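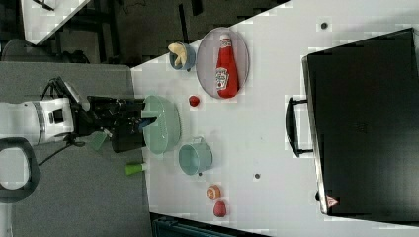
The woman who runs the Thursday-less supper club in Dedville – her joke, as the date moves every month – has been cooking for other people since she was 17, and she still gets nervous before the first guest knocks. "I change my shirt twice," she told me, pouring us both more coffee. "Then I go and stir something that doesn't need stirring."

We met in the back kitchen of the old Mayrhofer bakery, where she has fed neighbors for the past four years. She started with one pot of bean soup and a card taped up in the post office. These days there's a mailing list of 479 names, and only 28 chairs, which means a good many polite phone calls.
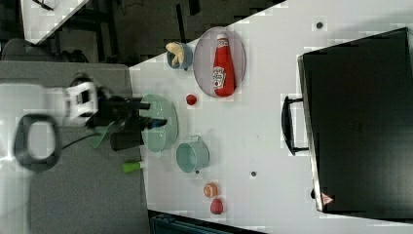

She grew up in Baven, the youngest in a house where supper was at six and you came whether you were hungry or not. "My mother made the same chicken and rice for years, and I complained about it the whole time," she said. "Now it's the dish people ask me for! I had to call my aunt to get the recipe, and she left out the lemon, I'm sure on purpose."

I asked if she ever thinks about opening a real restaurant. She laughed for quite a while. "A man offered me a lease in July. I went and looked, I stood in the doorway, and all I could think was that I wouldn't get to sit down and eat with anybody."

The next supper is already full, but she keeps a waiting list, and she does call.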